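Thu 1 August. Notes on the Rarneck diocesan registration rules, for anyone whose congregation meets in the upper valley.

1/ The district's amended worship-premises order took effect this morning. Any group meeting more than 2 times a month in a building not listed as a church must now hold a permit.

2/ The district register shows 211 congregations. Of these, 95 own a listed building. The remainder meet in homes, shops or school halls and fall under the order.

3/ The February draft exempted groups with fewer than 41 adult members. The exemption is absent from the final text. I have compared both versions and can find no note explaining the removal.

4/ Applications go to the Sesero office only. Lornard stopped taking them last week. Forms need the signature of the building's owner and of a named minister.

5/ The second signature is the difficulty. Several house churches around Huamán have no ordained minister and rotate the preaching. The order does not define 'minister' - the older burial rules do, but they apply to a different licence.

6/ Penalties are set out in section 6. First breach, written warning. Second breach, closure of the premises for nearly 95 days. The order gives the period as 'three months less two days', hence the odd figure.

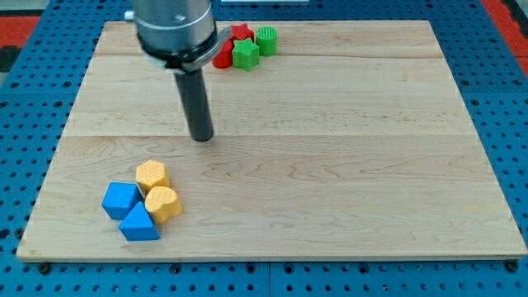
Chang-ho So replies that the Sesero office accepted a form from his congregation with an elder's signature in the minister's box, and stamped it without comment.

7/ Useful, thanks. A stamp records receipt, so I would keep the copy and ask for the decision in writing.

8/ Appeals go to the district court, on paper, in duplicate. I will post the section numbers when the printed edition is out.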